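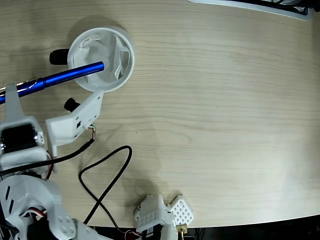 Search this site
Enter keywords
Go

The company calls it a skill library. The woman who runs the collection floor at Skadton calls it "the pen job," and she has been doing the pen job since February.

Skadton records people steering small robot arms through ordinary tasks, then sells the recordings to firms that train control software on them. Its biggest customer is Zistico, which says it wants a tabletop arm that can tidy any desk it is put in front of. I had read Zistico's material before I went, and I'd come away with the usual feeling that somebody was being sold something. So I asked the floor manager, who agreed to talk if I left her name out, what a day's work amounts to.

"Sixty-eight good ones per station is a decent day," she said. "Sixty is a day when a cable comes loose and we lose an hour. If someone tells me they did more than that, I go and watch the recordings, and usually they've been rushing the release."

A good one, in her terms, is a single run: the arm picks up a pen, carries it to a cup and lets go of it inside. The operator moves a second arm by hand and the first one copies. It takes less than a minute. Then the pen comes out, goes back on the table somewhere else, and the run starts over.

I asked whether that was really teaching a machine anything, or only teaching it one pen.

"That's the argument we have every week," she said. "Zistico's people say variety comes from position. Move the pen, turn the cup, and the model works out the rest. I don't believe that. I've seen a policy that was fine for a whole morning, and then somebody swapped in a cup of a different height and it held the pen next to the rim and opened its fingers."

What did Zistico say to that?

"They said to collect more with the tall cup." She laughed. "Which we did. So now it knows two cups."

Her operators have begun adding their own variety, with grudging permission. The handle gets turned to a new side. Scraps of packing material go in, so that the inside of the cup does not always look the same. Pens are swapped for thicker ones, shinier ones, ones with an awkward clip. The clip matters more than I would have guessed. Gripped on the clip, a pen rolls in the fingers as it lifts, and the far end ends up pointing somewhere the operator did not intend.

"A person fixes that without thinking," she said. "You tilt your wrist. But the recording only has what the arm did. It doesn't have why. If six people fix it six different ways, the model gets the average, and the average of six good fixes can be a bad one."

This seemed to me a fairly serious problem with the whole idea, and I said so. She didn't disagree. She said that Correia, the contractor that checks the recordings, throws out runs where the operator hesitates or corrects, on the grounds that clean examples train better. Skadton's own engineers want those runs kept. The two sides have been sending each other charts about it for months.

"Correia wants it to look like nothing ever goes wrong," she said. "Then the first time something goes wrong, the robot has never seen it. I keep a folder of the rejects. I'm told it's not a deliverable."

I asked for a success rate and got a long pause. On the last internal test she was shown, the trained arm put the pen in the cup 67 percent of the time. The table was the same one used for recording, and so was the lighting. When the test was repeated at Plekholm, the customer site where the arm is supposed to end up, she was not given the number.

"I asked twice," she said.

Zistico did not answer my questions about Plekholm. It sent a paragraph saying that results improve with scale, and that collection will continue. That may be right. Nothing I was told at Skadton proves it wrong, but nobody there could tell me how many more runs it would take, or what result would persuade anyone to stop.

The manager's own view is narrower. She thinks the arms will get good at pens and cups, on tables like hers, and she thinks that might be worth some money to someone with a lot of pens. The desk that tidies itself she leaves to the sales staff.

"Ask me what it does with a pair of scissors," she said, and then told me before I could. They haven't recorded any scissors. They're on the list for after markers.

We stopped a little after 4 p.m. because one of the stations needed her. The operator there had a pen over the cup and wanted to know whether touching the rim on the way in counted as a failure. She said to keep it and write it down.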